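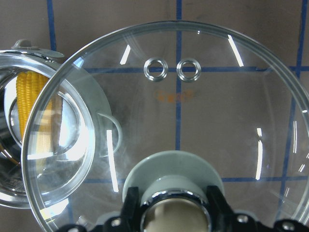
Figure 1. Wrist camera view with the gripper at the knob of a glass lid.

Teaching a Two-Arm Robot to Handle a Pot Lid
Project report, Lerndale, January 29, 2021

1. Task
The robot has to take the lid off an electric hot pot, set it down on the table, and later put it back. We did not write a motion program. One of us drove both arms by remote control and the system recorded the joint positions, gripper commands and camera images. Our recording software is called Pullby. A policy was then trained on the recordings.

2. Recording
We started in October and kept 200 demonstrations out of 300. Most of the rejected ones failed at the grasp. If the fingers closed too high on the knob, the lid tilted when it was lifted and the rim caught on the pot. Going slower over the last few inches helped more than any change to the controls. Putting the lid back was harder than taking it off, and new operators needed several tries before they had a run worth keeping.
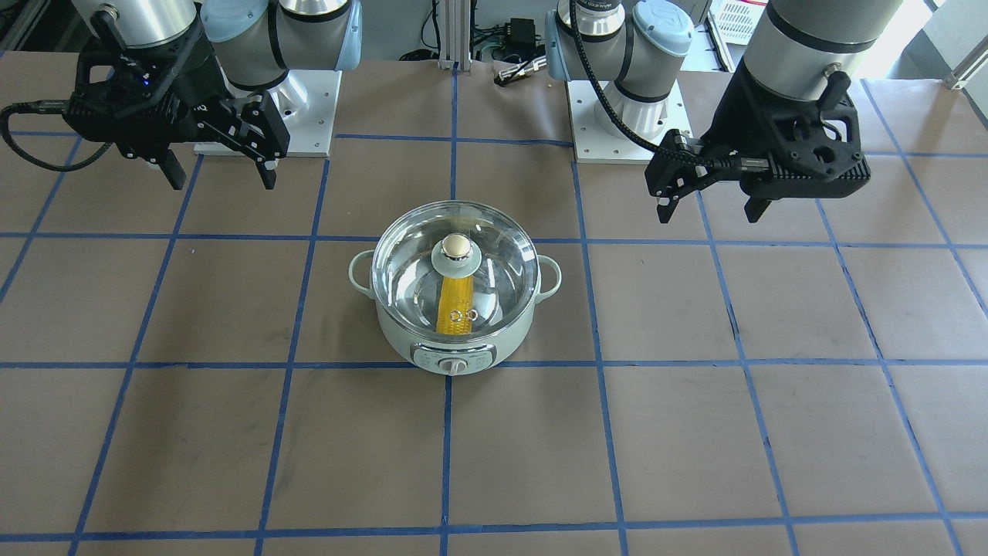
Start positions were changed between runs so that the policy would not learn a single spot. We moved the pot by hand and wrote down its cell in the Kusuma log sheet. The blue tape on the brown paper gave us the cells, and a pot could also sit across a line, in which case we logged the line. Both grippers began each run open and above the table. The corn stayed in the pot so the view through the glass would be the same kind of clutter in every run.

3. Training
The model was trained for 4,000 steps on the Flekolwood machine. We used the wrist views and the fixed view together. With the fixed view alone, the arm reached the right area but often closed beside the knob.

4. Problems
Reflections on the glass moved as the wrist camera moved. We trained 4 versions with different brightness changes applied to the images and kept the second. Replacing the lid is still the weakest part, and we plan to record more runs of that half only.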